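Two arms and a power strip: are we there yet?

tenis_elbow
I run second shift at the Brostmont plant and the question came up again Thursday. Can a machine do the small stuff yet, plugging things in, clearing a bench? My vote is no.

fawzy87
Depends on the chore. Our floor scrubber does fine alone. Anything with a cord is another story.

stundgate_mike
Disagree. Two grippers on one bench can handle a power strip. One holds, one plugs. I'd take that over a new hire on his phone.

tenis_elbow
How long does it take, though? I can plug in an adapter in 2 seconds.

stundgate_mike
Don't care if it takes 30. It's for the hours when I'm not there. Look at the work: 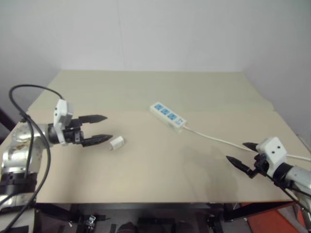
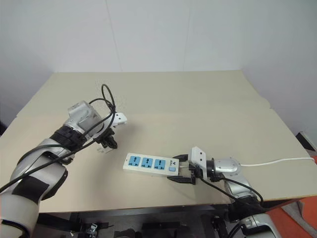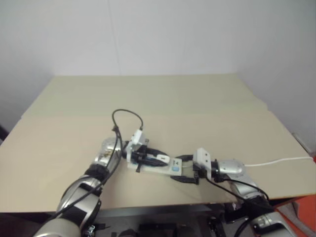
Cords are hard because they move when you touch them. Give it a stiff part and I'd trust it today.

fawzy87
Houses are full of cords. Try behind my TV.

tenis_elbow
Same at work. Clean table, white wall, sure. My bench has 10 things on it before lunch.

stundgate_mike
So clear the bench. We did that for the scrubber too, had to move every pallet off the aisle.

fawzy87
Fair. Still not buying one for the kitchen.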